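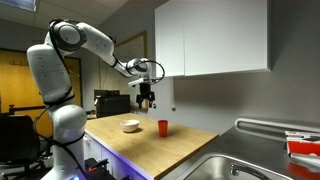

4.2 Worktop material and the habits of cleaning

The households in Westedex and Truvcombe answered the same questionnaire, but the two towns differ in the age of their housing. In Westedex most kitchens were fitted before the present tenants moved in, and the tenants had no choice of surface. In Truvcombe many respondents had chosen the worktop themselves. This difference should be kept in mind when the results are compared. It was not possible for us to separate fully the effect of the material from the effect of having chosen it.

Of the 2854 questionnaires sent out, 1219 were returned with the section on surfaces complete. Wooden worktops (a surface of this kind is seen in Figure 3, together with a black appliance) were reported by 557 households. The remaining households reported laminate, stone, tile or steel, and a small number did not know the material. We counted the last group as "other" and did not exclude it.

Owners of wooden worktops described more steps in their cleaning than the other groups. They wiped the surface after each meal, dried it with a second cloth and oiled it at intervals which varied greatly from home to home. Several wrote in the margin that they had received no advice on oiling when the worktop was installed. In the laminate group the second cloth was seldom mentioned, and respondents often used the same cloth for the worktop and the sink. We consider this habit important, and we return to it in Section 5.

The place of small appliances also had an influence. Where a kettle, toaster or similar object stood permanently on the worktop, the area behind it was cleaned less often than the area in front. This was true for all materials. Respondents gave two main explanations: the object was heavy, or the cable was too short to let it be moved without unplugging. The earlier survey in Salinas reported a similar pattern, although there the question was asked in an interview and the answers were longer.

We expected that households with children would clean the worktop more often. The data give only weak support to this. The frequency was higher in the morning but almost equal in the evening, and in Truvcombe the difference disappeared when the size of the kitchen was taken into account. The pilot study in Stometville was carried out in August, when many families cook less at home, and for this reason we do not use its figures here.

Figure 3. Wooden countertop and black appliance in a kitchen-like workspace.

A limitation of this part is that cleaning was reported by the respondents and was not observed. People may describe what they intend to do on a good day. In the next section we compare the answers with the cleaning diaries, which were kept by a smaller group for 3 weeks.

We use cookies to improve your reading experience. By continuing to use this site you accept our cookie policy. Accept | Manage settings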